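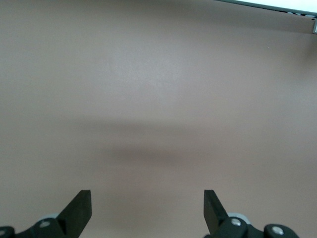
Wotodness Open Day

The Wotodness Open Day is a yearly public visit to the robot workshop of Wotodness, a small automation company in Drondville. It is held on a Sunday in February and is free for visitors. The first edition received 89 people, the second 101.

Programme

The doors open at 10 a.m. Visitors walk through the workshop in groups of 12, and each group stays 17 minutes at the main demonstration. Children may enter with an adult.

Demonstration

The main demonstration is done with a table-top arm, known by the name Kamath. Its gripper has two flat black fingers with squared tips, which stand wide apart when nothing is held. The fingers are joined to black brackets with silver screws, and pale grey discs sit partly behind them. The work surface is smooth, matte and of one colour, a pinkish grey-brown.

In the usual programme the arm sorts small parts and puts them in a tray. After this the operator shows the same movement at a lower speed and answers questions. In the second edition visitors could also guide the arm by hand - this was the most popular part of the day, and the waiting line reached the parking lot.

Organization

The open day is organized by Wotodness together with Bitance, a local training centre which lends the chairs and prints the programme. Bitance also gives a short talk on its evening courses in the lunch room. The talk was moved from the afternoon to the morning after the first edition, when few visitors stayed for it.

See also

Drondville
Industrial robot
Robot end effector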